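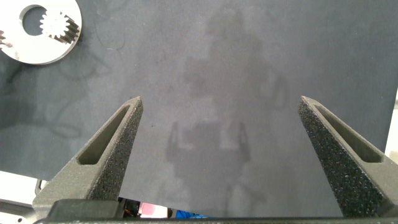 From: Gertraud Brunner
To: Brultilent robotics club list
Subject: Re: gear assembly for the Kotier round

Leopold Rüegg wrote:

> Evening all,
>
> Good session tonight. We ran the gear task again on the grey
> surface and I think we are ready to put it in for Kotier. The
> learned policy put the small gear where it should go in 4 out
> of 5 tries, which is miles better than in January. We have 400
> demonstrations recorded now and Sitthichai's group say that
> is plenty for one part.
>
> I would like to drop the hand-written version so that everyone
> can work on the same thing. Any objections, please shout before
> the end of the month, otherwise I will fill in the form.
>
> Also, whoever has the 2 mm hex key, it lives in the red tin.
>
> Leopold

Leopold, and everyone,

I'm shouting. Sorry it has taken me a few days.

I was there for the last part of the session and I don't dispute the score. What I dispute is what we think it tells us. Five tries is five tries. The disc was put down by the same person each time, in very nearly the same spot, and I watched him line it up by eye with where it had been before. Of course the arm found it. I could probably write down five fixed positions and get the same result, and it would take me an evening instead of a term.

At Kotier the judges put the parts down. They may put the disc right at the edge of what the wrist camera can see, or turn it so the hole is on the wrong side. Have we tried that even once on purpose? If we have, it isn't in the log, and I went through the log twice.

My second worry is the metal. A small bright gear next to a bright disc is a rotten thing to ask a wrist camera to look at. The teeth blur, the shading changes with the angle, and the grey surface shows a faint shape of the arm as well. I don't know whether the policy takes any notice of that shape. Neither does anyone else on this list, as far as I can tell, and "it seems fine" was the answer I got when I asked. I'd like somebody to run it with the lamps moved before we sign anything. There are also fine dark hairs or fibres on the surface. Please could we wipe it down before we record again, or else leave it alone for good, but not do one on some nights and the other on the rest.

About the 400 demonstrations. I opened a handful. A good number of them start with the fingers wide apart and the gear already in easy reach, so they are all teaching the same last little bit of the job. Sitthichai's group may well be right that 400 is plenty, but they were talking about their own part, which is a plastic peg as big as my thumb.

On dropping the hand-written version: please don't. It is slow and it is ugly and most of it is mine, so take this as you like. But when it fails I can open the file and find the line. When the other one fails we stand about and say it needs more data. The first-years learned more from fixing my bad offsets than they have from holding the controller and recording the same pick over and over. Two of them told me so, and they were not being polite.

What I would agree to:

- someone who has not worked on the task places the disc and the gear, and the rest of us keep our hands off
- both versions run on the same evening, same parts, same lamps
- misses get written down, including the ones where somebody says "that one doesn't count"
- finger pads left as they are until it's over, no swapping for the Brandus ones halfway through

If the learned version still comes out ahead after that, I will fill in the form myself and bring biscuits. I don't expect to be buying biscuits.

I can do any evening after six except when the choir has the hall. Leopold, could you send me the log from the run I missed? The copy in the shared folder stops after the second try.

I haven't got the hex key.

Gertraud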